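Skasico asks the nation to stop washing things that are already clean

PRESS RELEASE
November 24, 2025
For immediate use

Skasico, the household textiles and laundry advice company, today launches Wear It Again, a campaign aimed at the large pile of clothing in British homes that is too worn to go back in the wardrobe and too clean to deserve the washing machine.

Most bedrooms have such a pile. It lives on a chair, the end of the bed or, in more ambitious households, an exercise bike. It contains a jumper worn for one evening, some jeans that have done two days of light sitting, and a cardigan whose status has been under review since March. Sooner or later somebody loses patience and puts the lot on at 30 degrees, along with the things that needed it.

Skasico would like them to pause first.

The company asked 300 of its customers to keep a laundry diary over four weeks, noting what went into the machine and why. Of those who completed it, 84 per cent admitted to washing at least one item a week that had nothing wrong with it. The most common reason given was that it had been on the floor. The second most common was that there was room in the drum. One customer washed a scarf because it "looked tired", and reported that afterwards it looked more so.

Washing wears clothes out. Each cycle rubs fibres against each other, pulls at seams and takes a little colour away with the water. Knitwear suffers most, dark cotton fades soonest, and anything with elastic in it is living on borrowed time from the first spin. The fluff in the filter used to be a shirt. 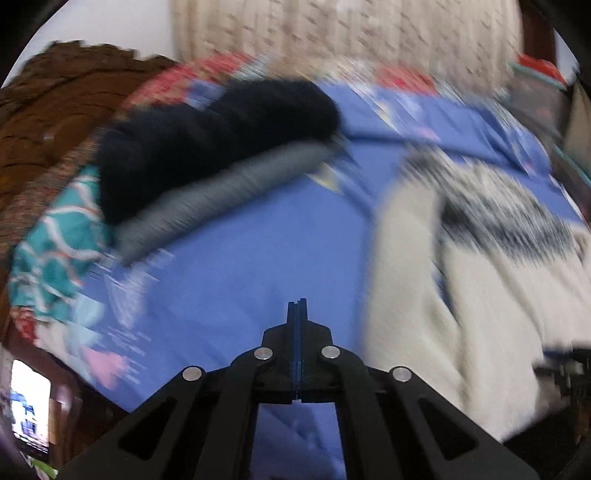 Clothes on the bed, some folded and some loose.

At the centre of the campaign is a free printed guide, The Second Wear, which sorts everyday clothing into things to wash every time, things to wash now and then, and things to air and leave alone. Underwear, socks and gym kit are in the first group and Skasico does not intend to discuss it further. Shirts and T-shirts depend on the weather and on the wearer, who is asked to be truthful. Jeans, jumpers and coats can go a good deal longer than most of us let them, provided they are hung up somewhere with moving air and any marks are dealt with on the spot.

The guide also has a page on folding. It is a short page. Skasico's position is that a garment folded badly and put away is better off than one folded beautifully in theory, and that the fitted sheet remains a matter for the individual conscience.

For the clothes in between, the company is introducing Skoketti, a slim wall rail with pegs, designed to take the place of the chair. It holds an ordinary week's worth of half-worn clothes for one person and keeps them apart so that they can air. It comes in white, grey and a green that tested well with people who do not own anything green. Early users were asked whether it had cured them of using the chair. Most said it had, for the clothes. Several are now using the chair for post.

Skoketti was developed at the company's workshop in Brennan, where staff were the first to try it. The original version had more pegs and was withdrawn after it became clear that people will fill any number of pegs they are given, and then start on the door handle.

The campaign will also run in launderettes through Skivance, Skasico's service arm. Skivance sites will have a display of identical navy jumpers, one washed after every wear and the other aired between occasional washes. Customers are invited to guess which is which. Early visitors have not found it difficult.

Skivance acknowledges that encouraging people to use washing machines less is an unusual thing for a launderette business to do. It expects to make up the difference on duvets.

Skasico said in a statement: "We are not asking anyone to be smelly. We would like people to have a look, and if need be a sniff, before reaching for the powder. Nearly everyone we spoke to knew they were washing too much. They were waiting for permission to stop, and we are happy to give it."

The Second Wear is available now from Skasico shops and Skivance launderettes, and can be posted on request. Skoketti goes on sale next March – fixings are included, though a spirit level is not, and the company strongly suggests borrowing one.

ENDS

Notes to editors

Diary keepers were Skasico customers who volunteered to take part. They recorded their own laundry and their own excuses.

Copies of the guide, product samples and pictures of the jumpers can be requested from the Skasico press office. The jumpers themselves are on loan to Skivance and are not available for interview.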